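Test du panier ajouré Harnberg, modèle rectangulaire vert

Publié le 27 mars 2021 par Hugo Perrin

Le panier ajouré Harnberg se range quelque part entre la passoire et la corbeille de plan de travail. Corps en plastique injecté, forme rectangulaire, parois percées de rangées de petites fentes, rebord légèrement arrondi. Un seul coloris chez Otgate au moment de l'achat : un vert très vif, presque fluorescent. Référence 3235 au catalogue. Je l'utilise depuis juillet pour le rinçage et le stockage court des fruits.

Encombrement

Le format rectangulaire se plaque contre une crédence, là où une passoire ronde perd de la place dans l'angle. Le fond repose à même le plan. Pas de patins, pas de pieds rapportés. Sur une surface mouillée, le panier glisse si on le pousse du coude. Chargé, il ne bouge plus.
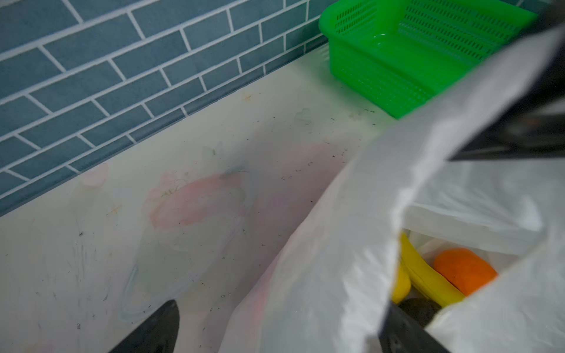
Le panier contre le carrelage, sac de courses à côté. Plan non nettoyé.

Égouttage

Les fentes sont courtes et assez étroites pour retenir du raisin. Les lentilles passent, le riz aussi : ce n'est pas l'usage prévu. Après rinçage, l'eau s'évacue vite par les côtés, plus lentement par le fond, où il reste un film. Il faut incliner le panier au-dessus de l'évier avant de le reposer, faute de quoi il se forme une flaque le long du joint du carrelage. Un plateau de récupération aurait réglé la question. Clidmont en fournit un avec son modèle équivalent.

Entretien

La face intérieure est lisse et brillante, les jus n'y accrochent pas. Les fentes demandent une brosse. Lavage en machine à 60 degrés, panier supérieur, 50 cycles à ce jour : aucune déformation mesurable du rebord, teinte stable. Attention au dessous, qui ramasse les miettes du plan et les redépose ailleurs.

Conservation des fruits

J'ai comparé le panier au sac plastique fin dans lequel je rapporte les fruits. Dans le sac, la condensation apparaît dès le premier soir et la peau des agrumes ramollit au point de contact. Dans le panier, l'air circule par les quatre côtés et les oranges tiennent nettement plus longtemps. Les fruits mûrs à peau fragile marquent un peu contre les fentes, un torchon plié au fond suffit.
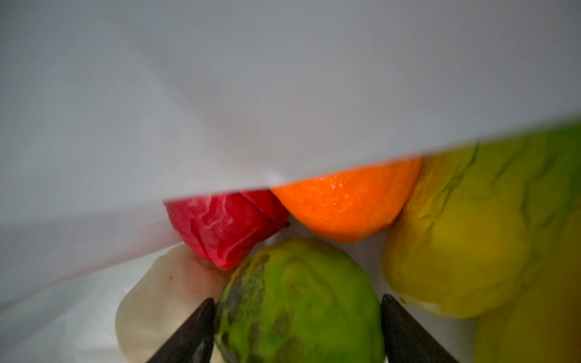

Une orange entre un fruit rouge et un fruit jaune-vert, en partie sous le plastique.

Points relevés

Pour : nettoyage simple, bonne tenue en machine, format adapté aux plans étroits.
Contre : pas de plateau, fond trop plat, coloris unique.

Le modèle Pan, plus profond, conviendra mieux à qui rince des salades entières. Pour des fruits et un plan de travail court, je garde le Harnberg.

Note : 7/10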